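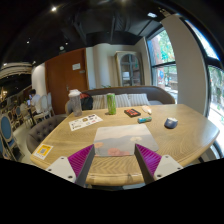
In praise of the school gym on a cold night

I went to see Quinlan play Pestero in February, on the kind of night when the sensible thing is to stay in with the heating on, and I came home so pleased with life that I couldn't sleep. The game finished at ten past nine. At midnight I was still in the kitchen explaining the second half to the cat.

It was an under-16s basketball match in a school gym, and I'd like to make the case that this is the best live sport you can watch in this country. I've made it before, at length, to people who were trying to get past me to the crisps. I'm going to make it again, because our area's school league is drifting towards a change I think would be a mistake, and because I love this stuff and will take any excuse.

The change is the move to what's being called the central venue. Under the plan, school games would stop being played at schools. They'd be bundled together and played back to back at the big sports hall in Jelura, which has proper tip-up seats, a scoreboard you can read from anywhere, and a floor that doesn't also have badminton, netball and five-a-side painted on it. The hall holds 2,063 people. It is a lovely hall. I've been there for the regional finals and I've shouted myself hoarse in it, and I'd send every player in the league there once a year if I could.

But the Quinlan gym holds 287 when the benches are out, and on that night every place was taken and people were standing along the wall bars with their coats on. Put the same crowd in Jelura and you'd have a few little groups scattered about in a great sea of empty blue plastic. I've seen it happen. Two seasons ago they tried it for the early rounds of the cup, and the loudest thing in the building was the drinks machine.

Noise matters more than grown-ups like to admit. We tell young players to block it out, to play the same game in front of two people as they would in front of two thousand, and I suppose that's good advice for someone. Watch a fourteen-year-old come off the bench in a packed gym, though, when half of her year group is sitting near enough to touch her shoes. She gets the ball on the left, she hesitates, somebody in the third row yells at her to shoot, and up it goes. I don't care whether it drops! (It dropped.) The roar when it went through was so big for such a small room that the referee put a hand over one ear, and she ran back on defence trying so hard not to smile that her whole face had gone lopsided.

Quinlan were ten down at that point, and Pestero were by any measure the better side. They'd not lost since the autumn. They had a tall centre who caught everything and a point guard who seemed to have the whole floor in her head, and for most of the first half they passed the ball round Quinlan's zone as though it was a row of parked cars. I thought it'd be a long evening. So did the man next to me, who had got out a crossword.

Then Quinlan went to a full-court press straight after the break, which I'd have called madness for a team with seven players in kit. They trapped in the corners, they dived on things, they fouled a fair bit. They got five turnovers in what felt like one breath, and the crossword went under the bench. From there to the end I couldn't give you a sensible account of it. I know they got within one. I know there was a missed free throw that rattled round the rim for a good week and a half. I know Pestero's guard finally calmed everything down by dribbling through three people and laying it in left-handed, and that the Quinlan crowd, who'd been howling at her all night, clapped her for it.

Pestero won by two. I mention it last as it had very little to do with how good the evening was.

Now, the people in favour of the central venue have real points and I'm not going to pretend otherwise. School gyms are uneven. At one place in our league the corner three is more or less impossible, as the line runs into the wall and you have to shoot with your heels against the skirting. At another the heating is either off or tropical. The changing rooms are mostly grim. Referees are in short supply, and if you can put four games in one building then two officials can cover the lot in an afternoon where now they'd spend half of it in traffic. That last one is a serious argument, and anybody who has watched a fixture be called off for want of a whistle will feel the weight of it.

There's fairness too. The Bidia lot, whose school has a hall with a stage at one end and a ceiling you can hit with a high pass, haven't hosted a home game in years. They play every fixture away. A central venue would at least mean everybody was away together.

My answer is that we should fix those things and keep the gyms. Pay the referees better, and pay their travel. Double up fixtures, boys and girls, seniors and juniors, so one trip covers two games and the crowd for the first one stays for the second. Let Bidia borrow a neighbour's gym on set nights and call it home, with their own colours up on the wall and their own music in the warm-up. Paint the lines again. None of this is exciting and all of it is cheaper than hiring Jelura every weekend from October to March.

What you can't buy back is the habit of going. In Quinlan, people go to the game because it's at the end of the road. Younger brothers and sisters go. The dinner ladies go. The lad from the chip shop comes in at half-time still in his apron, asks the score and stays until somebody rings him. A good third of that crowd, I'd bet, couldn't explain the three-second rule, and they're exactly the people who won't get on a bus for fifty minutes to sit in a big hall and watch the under-16s. Why would they? It's only a big game when it's theirs.

And the players know it. I played, badly, for a school team a long time ago, and I can't remember a single thing about the tournaments we went to in big halls except the packed lunches. I can remember every inch of our own gym. I remember the dead spot near the halfway line where the ball came up late, which we all knew about and steered visiting guards towards with great cunning. I remember the smell of the floor polish, and the way the fire door banged when someone came in late, and looking up to see who it was in the middle of a play and getting shouted at for it. My old maths teacher used to sit by that door. She never said a word about basketball in lessons, but she came to every home game we had and knitted through all of them, and I'd have run through the wall bars for her.

You'll say this is nostalgia, and some of it is. But the girl who hit that shot isn't nostalgic, she's fourteen. She had her best friends screaming her name from six feet away on a horrible wet night, in the same room where she does PE in the morning. The next day she'd have walked into it again for trampolining and looked at that spot on the left.

So if you have a school near you with a team, and I'd put money on it that you have, find out when they're next at home. Games tend to tip off at half past six or seven. It'll cost you next to nothing. Sit low down, near the benches, where you can hear the coach trying not to swear. Bring a coat in case the heating's off and wear something thin under it in case it isn't. If you don't know the rules, ask the person beside you, who'll be thrilled.

The league wants views on the central venue before the end of next month, and parents, players and anyone who turns up to watch can send one in through their school office. Mine's gone in already. It ran to four pages and I've been asked, very nicely, whether I could shorten it.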